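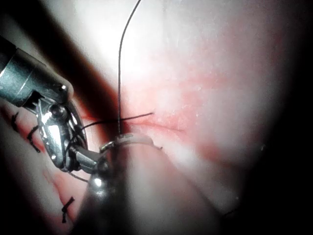 # Chapter 8: When the Grip Lets Go

A curved needle is an awkward thing to hold. The jaws touch it along a few millimetres of polished steel, the load arrives through a thread tied to nothing in particular, and the tissue has opinions of its own. Robots have been handed this job anyway, and most of the time they do it nicely. The chapter is about the rest of the time.

Our main case is the Plivdale fault. The Hustik instrument in use that afternoon had passed its morning check, as instruments in fault reports nearly always have. Three knots went in without complaint. On the next stitch the drive cable for one jaw had stretched, and the needle rolled in the grip. The controller, which inferred grip force from motor current, reported a firm hold. It went on reporting one for 11 seconds — a long time to be confidently wrong beside an open seam.

The surgeon saw the needle turn, took her foot off the pedal and finished by hand. The patient did well. The paperwork ran to 19 pages, of which two concern the cable.

You will need the cable-tension model from Chapter 7. If you skipped it, the colour plates there are quite pleasant and the algebra is shorter than it looks.

## 8.1 What the motor knows

A motor at the base of the arm knows its own current and its own angle. Everything it believes about the jaws is gossip, passed along a cable over several pulleys. Friction edits the message at each one. In the Aranda bench trials we take up in Section 8.3, a worn cable needed more than 17 per cent extra current to close the same jaw, and the software read the surplus as a better grip.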